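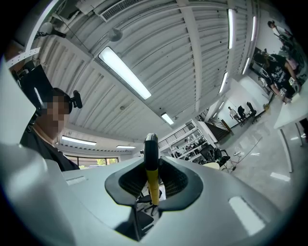

Workshop walk-through – November, with comments

Checked by Subira Mohamedi, Gakmont building, main room and stairs. I start at the ceiling and work my way down, so please bear with the order, and do add your own notes at the end if I've missed something.

1. Ceiling lights
OK. The long tubes overhead and the ones running toward the back wall are all in good shape. I stood under each one for a minute to listen for buzzing and heard none. Spare tubes are in the Pruline box in the store closet.

2. Ceiling fans
OK, with a comment. Both fans were run on low and on high. The white one has a tiny wobble at high speed – nothing alarming, but I'd love for someone to tighten the bracket before the warm weather comes back and we're all begging for it.

3. Air vent
Needs attention. I ran a cloth along the grille and it came away gray. A good vacuum of the slats would do it. Please use the 14-foot ladder from Sauerland and have a second person hold it!

4. Windows
OK. Latches close properly. I know the greenery outside is lovely and we all like the breeze, but do shut them when you leave.

5. Shelving unit
Needs attention. So many odds and ends have found a home on these shelves (some of them mine, I confess). Heavy things go on the bottom, please, and nothing over 20 pounds above shoulder height.

6. Mezzanine railing
OK. Pushed firmly along its whole length and it didn't budge. Please don't hang coats or bags over it.

7. Cables on the floor
Needs attention. The thin cable across the floor should be taped down or run along the wall. It's an easy one to miss when your arms are full.

8. Chairs
OK. Wheels roll freely and the seats stay at the height you set. Tuck them in at the end of the day, and keep them well away from the cable.

9. Doorway and stairs
OK. The wooden handrail is solid, with no splinters that I could feel. Keep the doorway clear at all times.

Items 3, 5 and 7 to be looked at again before the next walk-through.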